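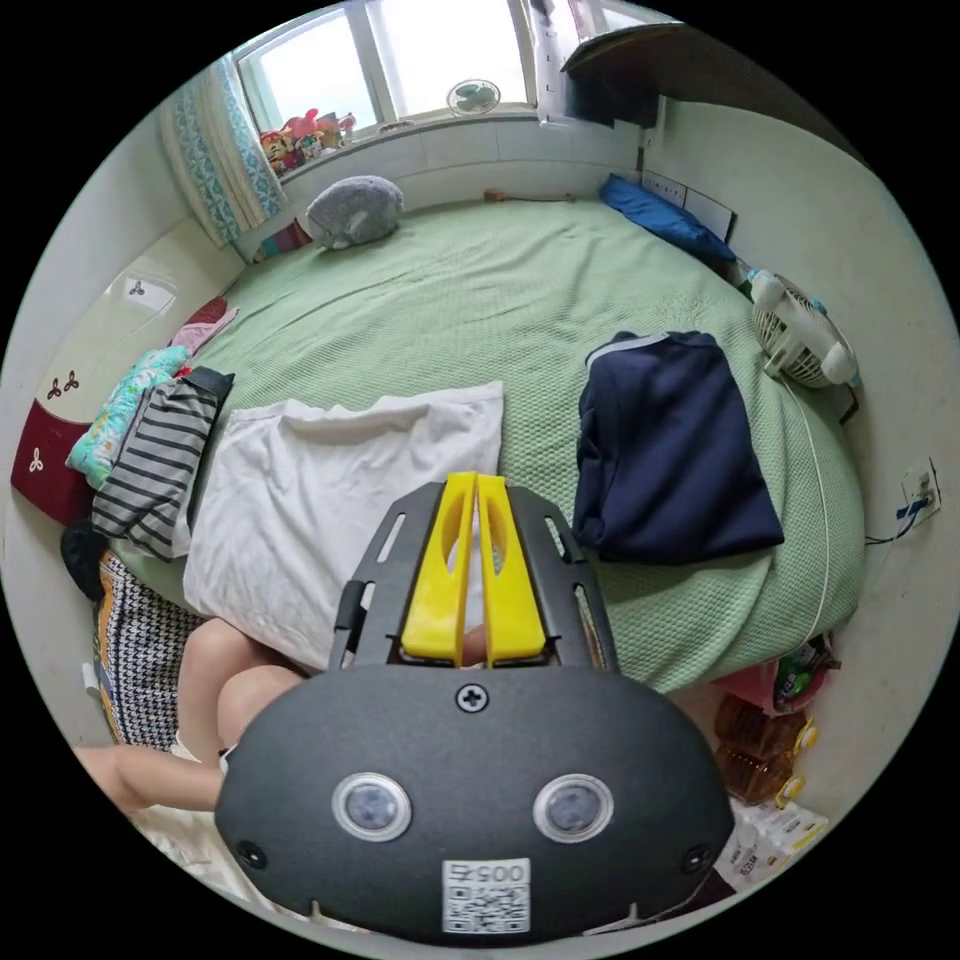 Greifer 0057 vor dem Kopfkissen, rechts auf dem Bett die dunkelblaue Jacke.

1. Mai 2024

Feiertag, trotzdem gearbeitet. Morgens zuerst die Akkus geladen und die Speicherkarten geleert, dann die Liste von Renata durchgesehen. Sie will für Lolero bis zum Ende der Woche 123 brauchbare Durchgänge zum Thema Bett und Kleidung. Uns fehlen noch 70. Das ist zu schaffen, wenn die Kalibrierung hält.

Die Reihenfolge ist jetzt festgelegt: Kissen greifen, versetzen, ablegen, danach ein Kleidungsstück. Zwischen den Durchgängen wird umgeräumt, damit das Modell nicht immer dieselbe Anordnung sieht. Iwona hat dafür eine Tabelle gemacht, in der steht, was wo liegen soll. Ich halte mich nur halb daran. Wenn ich genau nach Tabelle lege, falte ich zu ordentlich, und in echten Wohnungen liegt das Zeug eben anders da.

Kissen sind mühsam. Die Finger schließen, der Stoff gibt nach, und man merkt am Griff kaum, ob genug dazwischen ist. Ich fasse inzwischen an der Ecke an und ziehe erst ein kleines Stück, bevor ich hebe. Alfredo meint, das sei eine Angewohnheit von mir und das Modell lerne sie dann mit. Kann sein. Er greift lieber in der Mitte, dabei rutscht es ihm öfter weg. Wir haben vereinbart, dass jeder bei seiner Art bleibt und den Namen in die Datei schreibt.

Neun Durchgänge habe ich verworfen. Bei den meisten war die Bewegung zu schnell, bei einem habe ich vergessen, vor dem Start stillzuhalten. Facundo hat am Telefon noch einmal gesagt, dass missglückte Griffe nicht gelöscht werden sollen, solange man danach neu ansetzt und es zu Ende bringt. Das hatte ich falsch verstanden - ich habe im Dezember in Gilavcombe vermutlich eine Menge gutes Material weggeworfen.

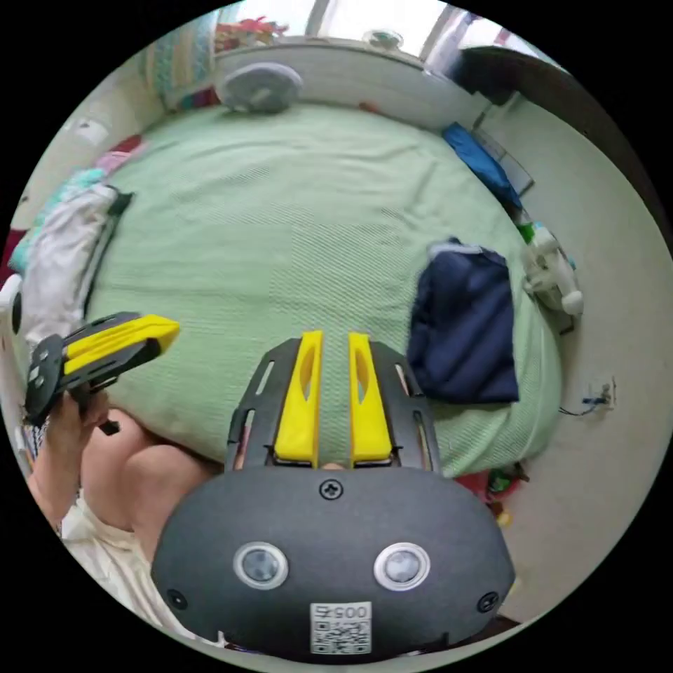 Nachmittags die Aufgaben mit zwei Greifern. Das geht langsamer, weil man beide Hände gleichzeitig im Kopf haben muss. Links halte ich meistens nur fest und rechts mache ich die Arbeit, und genau das soll laut Renata nicht in jedem Durchgang so sein. Also die Rollen getauscht. Mit links bin ich ungeschickt, sechs Versuche, bis der erste sauber war. Danach ging es besser.

Das Licht vom Fenster hat mir Sorgen gemacht. Oliwia hat sich abends eine Probe angesehen und schreibt, dass die Spur durchgehend da ist. Den Vorhang lasse ich also, wie er ist.

Rücken tut weh vom Sitzen. Morgen ein Polster mitnehmen und die Ersatzschrauben von Pranside. Hochladen läuft noch, ich lasse den Rechner über Nacht an.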